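The Bullfinch Corner: wall baskets, trays and other small promises

Drokodia sells a look as much as it sells hardware. The catalog is full of rails, wire baskets and little trays, and every one of them is supposed to give you back a counter you had lost. I have been taken in by this before. I own 4 over-the-door racks and use one of them, for belts.

So this gallery page starts from a doubt. The idea was to take a small work corner, put some pattern on the walls, hang the storage instead of standing it, and see whether any of it earned the money. The paper is the winter print, sold by Desix at 32 a roll. The rail is the 80 centimeter one from Kamel. I left the lamp set out, which saved me 125 and a headache.

About the paper first. I expected to hate it. Birds on walls are usually a way of making a rental bathroom look like a tea tin, and a winter print has the added problem of July. I still say a plain wall would be easier to live with, though I complain about it less than I did.

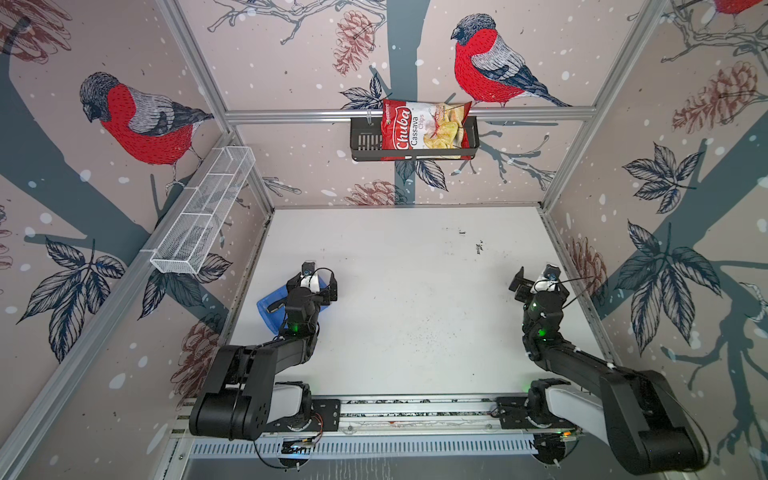 Big red-breasted bullfinches, pinecones, snow dots, and a bag of Chuba cassava chips riding in the black wire basket on the back wall. The white basket on the left has the dividers. The small blue tray gets the tabletop, and so do the crumbs or whatever all that dark stuff is.

Marking a white top as low maintenance is a joke, according to one reader in Drunberg, who wrote in that hers shows every speck by ten in the morning and that she went back to gray within a month. She also thinks wire baskets are fine for bags and hopeless for anything smaller than a walnut, and wanted to know why the catalog never mentions it.

She has a point about the walnut. Screws, clips, pen caps and loose batteries all find the gap sooner or later. Drokodia will sell you a liner for that, naturally — a second purchase to fix the first one.

The divided basket is the piece I would buy again. Dividers are dull, but they stop a basket from turning into a bucket. The open kind is for people who own one large thing, or for snacks.

As for the tray, a tray is a tray. The catalog calls it a landing zone. I call it the place where keys go until something heavier is put on top of them.

Next page: hooks, and whether anyone needs that many.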